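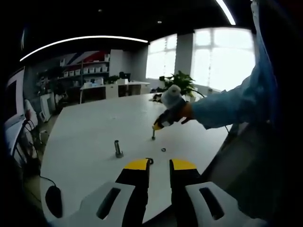 Small parts on a white table.

Small screws, rings and other little parts: how to keep them together

When I take apart something small, a lamp switch or a door handle, the trouble comes always from the smallest pieces. A black ring of rubber falls on the floor and the evening is gone. I have repaired things at my table for 17 years and I made most of the mistakes already. These are the habits which stayed with me.

Choose a pale table

A white surface shows dark parts very well. If your table is dark or has a strong wood pattern, put a sheet of white paper under the work, or an old pillowcase pulled flat. I prefer the pillowcase for springs, they do not jump so far from cloth.

Clear the table first, then begin. Cups go to the kitchen. The computer mouse can stay if you read the instructions on the screen, but give it one place and do not push it between the parts. Small rings like to go under it.

Stand up what can stand

A screw which lies on its side will roll when somebody touches the table. Put it on its head, with the thread up, and it stays. Short posts and pegs I stand on their flat end. Rings and washers lie flat next to the screw they belong to - not in a separate pile, because later you will not remember which ring went where.

If the screw is too long and thin to stand well, press it into a piece of soft eraser.
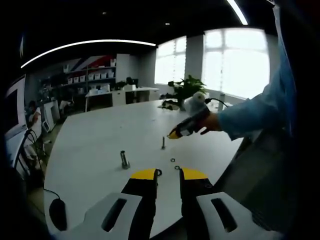
Keep the order of taking apart

I put the parts from left to right, in the order they came off. When I assemble again, I go from right to left. For anything with more than a few screws I also draw the shape on cardboard and push each screw through the place where it was. It looks like work for children, but it saved me many times.

Pick up one piece at a time

Fingers are often too thick for a washer. Use tweezers with flat ends, or wet the tip of a wooden stick a little. Wide sleeves should be rolled up before you reach over the table, also when you only want to take one thing from the other side. Cables from tools or lamps should come from behind you or from the side, and never across the parts.

Boxes for later

For storage I have two boxes from Gokix, the flat kind with small rooms inside. The Gimon jars are nicer to look at, but you must empty the whole jar to find one ring. I label with paper tape and pencil, so I can change it.

When a part is on the floor

Do not stand up quickly. Put a lamp flat on the floor and look along the light, the small part makes a long shadow. A thin stocking over the vacuum cleaner pipe helps under the cupboard. Remember to hold the stocking well.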